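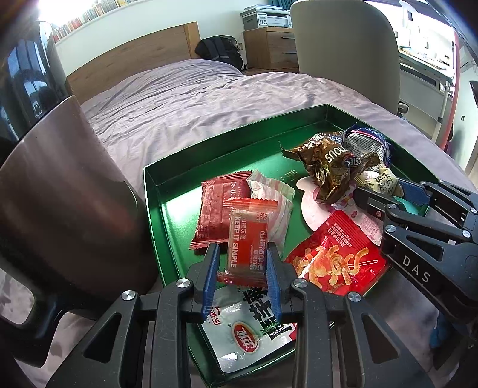
Words: Helen Prowting
2025-05-06

The case for the shallow tray

Small snack packets are a storage problem that most household advice gets wrong. The usual recommendation is a jar, a lidded box or a divided drawer. My view is that all three are poor choices for mixed packets, and that a rigid tray with low raised sides, loaded one layer deep where possible and never more than two, does the work better in every room where people eat between meals. That includes the bedroom.

The contents first. A mixed lot of snacks has no common unit. Noodle snacks, the red spicy kind especially, come in flat bags with a soft oily filling that shifts when the bag is handled. Individually wrapped sweets and cakes have a crimped seam at each end and a body that may or may not be rigid. Larger bags contain a good deal of gas, and small flat packets contain almost none. Foil wrappers keep whatever crease they are given. A container designed for one of these shapes is badly matched to the rest, and people seldom buy one shape.

The jar fails on access. I used a Jometti storage jar for most of a winter, the tall model, 196 mm from base to rim. It looked tidy from the side. In use, the smallest packets travelled down the glass within a few days and stayed at the bottom, under bags that were too wide to be moved aside. To reach a small packet I had to remove everything above it, and whatever I put back went in a different order. A jar is sound for loose, uniform goods such as rice or dried peas, where any handful is as good as the next. With packets the user wants one particular item, so stacking them vertically in a narrow vessel adds a search to every visit.

The lidded box fails for a duller reason. The lid hides the contents and has to be put somewhere while the box is open. On a worktop this is a small cost. On a bed or the arm of a chair there is often no flat place for it, and it ends up underneath something. Manufacturers present the lid as a benefit for freshness, but a sealed packet has its own barrier and gains very little from a second one. An opened packet needs a clip, or to be finished.

The divided drawer is the most defensible of the three. I fitted a Premov insert in a kitchen drawer in March and it is still there, holding tea bags and batteries. Its compartments are all one width. Larger noodle bags had to be folded to fit, and folding a bag of chilli-coated strips across the middle presses oil into the crease and puts strain on the seam. The other limitation is plain enough: a drawer stays where it is. If the food is eaten in another room, somebody carries it there in their arms or makes repeated trips.

A tray deals with these points at once. Everything on it is seen from above, which is the direction a person looks from when choosing. Nothing supports the weight of much else. It can be carried with both hands from a cupboard to a table to a bed and returned as a single object, and stock can be checked on the way.

I would specify it as follows.

Material: metal, with a smooth glossy finish. Basketwork traps crumbs and catches crimped seams, and the serrated end of a wrapper will hook into any open weave. Unfinished timber takes up chilli oil and keeps the stain. A green metal tray with a hard shine wipes down with one damp cloth, and the colour has a practical merit as well. Snack packaging leans heavily towards red, pink, white and cream, and these separate clearly from a deep green floor. On a white tray a white bag is easy to overlook, even a fairly large one.

Area: mine has an internal floor of 897 square centimetres. Loaded sensibly it takes up to 12 packets of mixed size before the overlap becomes a nuisance. Anything much larger is awkward to carry through a doorway. Anything much smaller turns back into a heap.

Sides: raised on all four edges, but low enough that the fingers can go in at an angle and close on a packet lying against the rim. This is the dimension most often got wrong. High sides force a vertical approach, and a flat packet gives almost nothing to hold when approached from directly above. It is easier to take it by its two long edges, and that needs clearance beside it.

Decoration: as little as possible on the floor of the tray, and flat where it exists. Faint gold lettering does no harm. Embossed patterns collect salt.

Loading matters more than people suppose. Large bags go at the back and the sides, where they act as a soft wall. Small packets go in the middle or at the front, face up. Light wrappers should be placed last, and not over another packet's label, though on any tray in daily use this rule is broken within the hour — a foil wrapper drifts over a pink one, something with a cartoon on it disappears by half, and the person looking for it lifts the foil to check. That is a tolerable fault. One layer of overlap costs a second. In the jar it meant emptying the jar.

The objection I hear most is that food has no place on a bed, and that a convenient tray only encourages it. I accept that a tray makes eating in bed easier. I do not accept that the lack of one prevents it. Without a tray the packets lie directly on the duvet, and a wrinkled duvet is close to the worst surface available: it slopes, it folds over small objects, and it transfers whatever is on the outside of one wrapper to everything nearby. With a rigid base under them the packets stay in a known area, and so do most of the crumbs. A bedside cabinet would be the better support in principle, but in many homes its top is already taken by something with a cable, a printer in some rooms I know, and the bed is the only clear horizontal surface of any size.

A second objection is appearance. Open storage looks untidy and shows the household's buying habits to visitors. This is true. A tray of assorted packets is not going to appear in the Zamudio catalogue, where snacks are decanted into matching canisters and the labels discarded. Decanting removes the date, the ingredient list and the allergen warning from the food. For a household with a nut allergy that is a real loss, and it is done for the sake of a shelf.

The third objection is stronger. A tray has no capacity in reserve, and anyone who buys in bulk will still need a cupboard. I buy from the wholesaler at Sandement myself, and the carton goes on a high shelf, closed. The tray is filled from it when it runs low. Bulk stock and working stock are separate stores with separate requirements, and the mistake behind most snack jars is to ask one vessel to serve as both.

Maintenance is brief. Wrappers with nothing in them come off at the end of the day. Once a week the tray is emptied and wiped, including the corners, where the sugar collects, and the packets nearest their date go back in at the front.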